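How Does a Robot Learn to Fold?

By Fatima Radebe

Think about the last time you folded a jumper. You probably didn't think very hard about it. Your eyes found a sleeve, your fingers pinched it, over it went, and perhaps you were talking to somebody or wondering what was for tea the whole time. Now try to write down exactly what you did, every little bit of it, so that somebody who has never seen a jumper could follow along. Where did you put your thumb? How hard did you squeeze? What did you do when the sleeve flopped back the wrong way? It gets long very quickly, doesn't it!

For many years, that was how people told robots what to do. They wrote long lists of instructions in computer code. It works beautifully for jobs that are the same every time, such as putting the lid on a jar that always stops in the same spot. Cloth is a different matter altogether. Cloth bends and slides and crumples, and it hardly ever lands the same way twice.

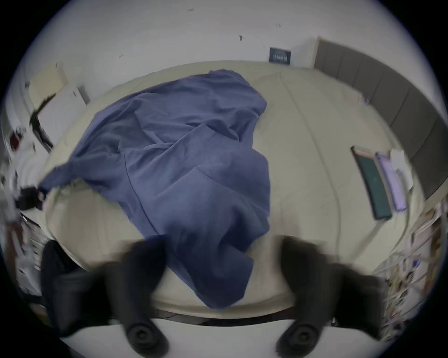

At Plomico, the learning project I want to tell you about, we go about it another way. We show the robot instead of telling it, and we show it again and again. Each time we show it a job from beginning to end, we call that one go an "example". For cloth, we start each go with a different sort of muddle, because muddles are what the robot will meet in a real bedroom. A blue-violet blanket bunched up on a cream sheet, with deep folds in it and one long corner stretched out to the side, makes a very good puzzle. Which bit is the corner? Which bit is only a fold pretending to be a corner? You could work it out in a moment, and you would be using years and years of practice at looking at blankets.

You might think we would need a robot in the room to teach a robot, but we can do a great deal without one. Our helpers hold a tool called a gripper, which is a sort of mechanical hand with a handle. It has two jaws that come together and pinch, a bit like the tongs you might use to pick up a slice of cake. The person does the thinking and the moving, and the gripper does the touching. There is a camera on the gripper as well, so every go is filmed from right beside the "fingers".

Now, why not just use our own hands, which are so much better at it? Well, a robot that has a gripper can't copy a thumb it hasn't got. If you learned to play the recorder by watching somebody play the drums, you would have a hard time of it! So we do the job with the same kind of fingers the robot will have, and that makes the copying a good deal easier.

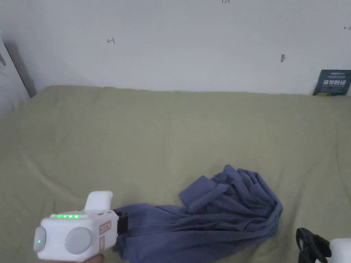
It does take a while to get used to. When I first tried, I kept squeezing too early and catching nothing but air, and then I squeezed too late and got a great wodge of cloth when I only wanted the edge. My friends in the Moodley room (all our rooms have names, and that one is where we do bedding and clothes) told me to slow down and breathe out before each pinch, and it really did help.

When the helper has finished, the recording is given a name and saved. Then the cloth is messed up again, and off we go for another. A helper might do 20 goes before stopping for a drink and a biscuit. By the end of September we had 1,234 recordings of cloth jobs, and then we sat down and checked them. We kept 900. The others had something wrong with them, such as a go that was stopped halfway through. 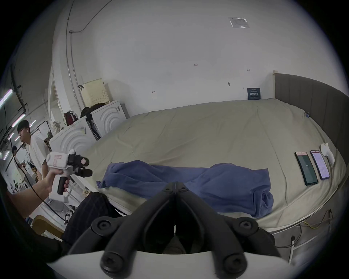 Two grippers at work: one points at the blue cloth, and the other is held over the corner of the bed.

So what happens to all those recordings? They go into a computer program that we call Asis. It looks at what the camera saw, and at how the gripper moved next, and it hunts for patterns. At first its guesses are dreadful. It might guess "move left" when the helper moved right. Each time it is wrong, it changes itself a tiny bit so that its next guess should be a little better, and it does this over and over, far more times than you or I would have the patience for.

Try it yourself
Put a tea towel on a table and scrunch it up. With a pair of blunt kitchen tongs in each hand, try to lay it flat and fold it in half. Ask a grown-up before you borrow the tongs! Then scrunch it up in a new way and have another go. Did you do the same things in the same order?

Words to remember
Example: one go at a job, recorded from start to finish.
Gripper: a tool with jaws that can pinch and hold things.
Pattern: something that happens in a similar way again and again.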